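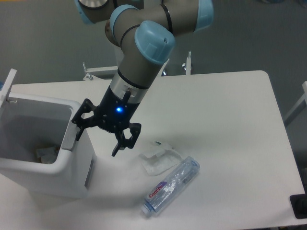

Khadija Farouk wants to know why the sorting cell needed a new gripper cable when the arm itself had no faults logged. Her question came in after the last report, and it is a fair one, so this report starts there.

The arm was never the problem. The short cable between the tool flange and the gripper was. It plugs in on the front side of the flange, and every time the wrist turned past a certain point the old cable pulled against its connector. The gripper would lose communication for a moment and stop where it was. The arm controller saw nothing wrong, which explains the clean log on that side. Femi Mohammed found it by moving the wrist by hand with the gripper powered and watching the status light drop out. The replacement is longer and has a molded strain relief. We bought two and keep the second in the drawer under the controller.

Work done this period

The gripper was taken off, cleaned and put back. Two of the mounting screws had backed out slightly and were refitted with thread locker. The tool center point was taught again afterward, and the payload setting was corrected. It had been left at the value for the previous gripper, and the arm was sagging a little at full reach.

The bin stands at the left end of the table, as before. Its position was taught again after the table was leveled. The drop point is now higher above the rim, so the fingers clear it when they open. Abdelkrim Tahiri wrote the new drop routine and also slowed the last part of the approach. This costs us a little time on each cycle — we think it is worth it.

Test items are the same kinds as in the first period: empty drink bottles, tissue and small scraps of paper or plastic. Bottles lying on their sides are handled well. Flat tissue on the glossy tabletop is still the hardest item. The fingertips tend to slide over it instead of getting under an edge.

Results

After the cable was changed we ran 538 pick attempts over the normal test program. Of these, 191 were on tissue or paper and the rest on bottles and other solid items. There were no communication dropouts. Before the change we had logged 277 attempts with the same program and could not finish a full session without at least one stop.

Maintenance routine

Mayuree Phromma has written a one-page checklist, now posted at the cell. Before each session the operator checks the cable seating, wipes the fingers and tabletop, and runs the gripper open and closed with nothing in it. Screw torque is checked monthly. The bin is emptied at the end of the day.

Open items

Softer fingertips are on order from Arier. Delivery has slipped once already, and we now expect them in July. The glare on the table from the overhead lights still bothers the detection software with clear bottles. Besville has offered a matte table cover on loan, and we would like to try it before spending money on new lighting.

Spending is within the approved budget. The cables came out of the spare parts line. We ask that the unspent travel money be moved to the same line to pay for a spare gripper — a failure there would stop the cell until a new one was shipped.

Nesma Metwally
April 6, 2022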